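Home | Modules | Handouts | Reading list | Contact

Handout 7: Notes on the Rundus open day

Posted 2020-02-17 by Kalliopi Atanasov

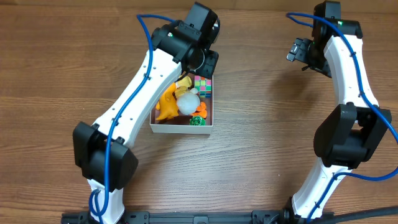
Fig. 1. The two-arm bench at Rundus, left gripper over the tray of toys.

Read these notes before the seminar and bring your own. They cover the visit to Rundus, the talk that went with it, and the questions I would like you to have answers to by the time we meet. If you missed the coach you can still do the written work from this handout, though you will have to borrow somebody's notes on the Obura talk, where I arrived late.

1. What we were told

The invitation promised "general-purpose handling for the home and the small workshop". Keep that phrase in mind. The bench demonstration was called Pista, and it uses two small white arms fixed to one black rail, working over a wooden table. The task on the day was tidying: pick up a toy, put it in the tray, or take it out again when asked.

According to the host, the system had been trained on 3,000 recorded attempts at this sort of task, all done by people steering the arms by hand. I asked how many of those used the same table and the same tray. The answer was "a good share of them". Write that down as it was said. It is an answer of a kind, and you will meet it often in this field.

2. What counts as a demonstration

A demonstration shows that something can happen. It tells you very little about how often it happens, and a visitor who sees four good runs in a row has no idea whether there were forty bad ones before the doors opened. I am not accusing Rundus of hiding anything. Any firm will choose a task it has practised, as would you.

So when you watch one, separate three things in your notes:

What the machine did while you were watching.
What the person beside it said it does.
What you supposed it could do because it looked clever.

Most of the excited talk on the coach home belonged to the third group. A machine that lifts a plush toy has lifted a plush toy. It hasn't shown that it can lift a wet plate, a bag of flour or a cat.

3. The objects

Look at Fig. 1 again with the task in mind. Among the things in the tray are a puzzle cube in pastel colours, an orange plush animal and a white fuzzy ball. Soft toys are kind to a gripper. They give when squeezed, they don't roll far, and a grasp that is off by a finger's width will often still hold. The cube is harder, with flat faces and sharp corners, and a gripper that meets it at the wrong angle may push it away or turn it. The small green knobbly thing at the bottom of the tray is a different problem again, being small and round.

I would have liked a clear record of success for each object. We were given one figure for the lot: 181 good transfers out of 200 in the firm's own test. Nine in ten sounds fine until you ask which toys made up the other 19. If every failure was the cube, then the system is very good at soft things and poor at cubes, and the single figure hides both facts. If the failures were spread evenly, that is a different machine with a different fault. We can't tell from the number, and the host did not have the breakdown with him.

There is also the question of what a "good transfer" is. Does a toy that lands half over the rim count? Does a second try count as part of the first? Ask for the rule before you ask for the score.

4. The bench

The table is plain and the space between the arms is clear. Nothing wrong with that on a test bench, but it makes the job of finding the objects a good deal easier than it would be on a kitchen worktop with post and crumbs all over it. The tray has a pale rim, too, and stands out well against the brown wood.

Two arms were set up. In the runs I watched, the left one did nearly all the lifting. I asked what the right arm was for and was told it "assists with handover". I saw one handover in some 20 minutes at the bench. Those of you in the second group may have seen more, in which case please say so in the seminar and I will correct this paragraph.

Cables: both arms carry a blue cable along the upper link, and it loops over near the wrist. On arms that bend this often, the cable is a part that wears. Nobody on the stand gave me a figure for how long one lasts. Maintenance was missing from the talk altogether.

5. The Obura talk

Obura supplies the software that replays and labels the recorded attempts. I came in partway through. The part I heard was clear and modest, and I thought it the best thing of the day. The speaker said outright that moving the bench to another room made results worse until new attempts were recorded there. Compare this with "general-purpose" in the invitation. Both statements came from the same building on the same afternoon.

The Pivstead stand was closed by the time I got to it. If anyone has their leaflet, please scan it for the module page.

6. Where I might be wrong

I have been going to these open days since I was a student and I am hard to please. A few of you were more impressed than I was, and you had reasons. The arms moved more smoothly than the ones in our own teaching room. The host let visitors put toys down wherever they liked within the marked area, and he did not fuss over the placing, which speaks well for the firm. When a grasp missed, the arm went back for another go without being told. That last point deserves credit, and I would like one of you to argue it properly against me.

7. Written work

Two pages at most, by the November deadline for those taking the module over the long year, and by the usual date for everyone else.

a) State one claim made at Rundus and say what evidence we were given for it.
b) Design a fairer test for the tidying task. Say which objects, how many tries each, who places them, and what counts as success.
c) Suppose your test gives the same overall result as the firm's. What would you now know that you did not know before?
d) Name one job in your own home that you would hand over to this bench as it stands, if there is one.

Please don't quote the invitation as evidence in part a). Last year several people did.

Suggested reading is on the module page under week 7. Coach receipts go to the department office, not to me.

Comments (7) | Share (3)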